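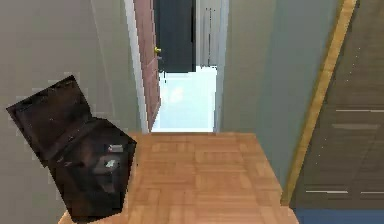

Coelho

About us

Coelho is an independent garage and car sales business in Collum. We service, repair and sell used cars, mostly small hatchbacks, estates and older sports cars. We have been at the same address on Trekach Road from the start, first in one unit and now in three.

The business began as a repair workshop only. Customers kept asking us to look over cars they were thinking of buying, and after a while we started buying a few ourselves. We now keep up to 21 cars in stock. That is a small number compared with the big sites on the ring road, but it means we can prepare each one in our own workshop and tell you what was done to it.

How we buy

Most of our stock comes from existing customers who are changing cars. We like these best, as we have often done the servicing and know the history. The rest are part exchanges and a few private purchases. We do not buy cars that have been written off in any category, and we do not buy cars with a finance agreement still running until it has been settled in full.

Every car goes through a 162-point check before it is put up for sale. You are welcome to read the completed sheet before you view the car, and you get a copy when you buy. Advisory items from the last MOT are either put right or listed on the sheet with the price we would charge to do them.

The workshop

We have four ramps and one bay set aside for MOT preparation. We do not carry out the MOT test ourselves. Cars are taken to a test station nearby and brought back the same day -- you do not need to arrange this. 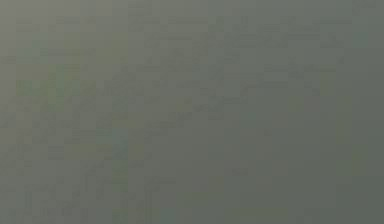

Servicing is booked by the half day. Please drop your car off from 8 am, or leave it the night before and post the key through the box by the side door. We have two courtesy cars, both manual, and these need to be reserved when you book. Drivers must be over 25 and bring their licence.

We fit original or matching-quality parts and will tell you which before we start. If a job is going to cost more than we quoted, we ring first. Old parts are kept for a week in case you want to see them.

Filelero plan

Filelero is our own service plan. It covers one yearly service and the MOT fee, paid monthly, and there are 277 cars on it at present. You can join with any petrol, diesel or hybrid car under 12 years old. We do not yet cover fully electric cars -- two of our technicians are in training and we hope to add them in April.

Deposits and viewing

A deposit of £400 holds a car for seven days and is returned if you change your mind in that time. Viewings are by appointment. We are closed on Sunday.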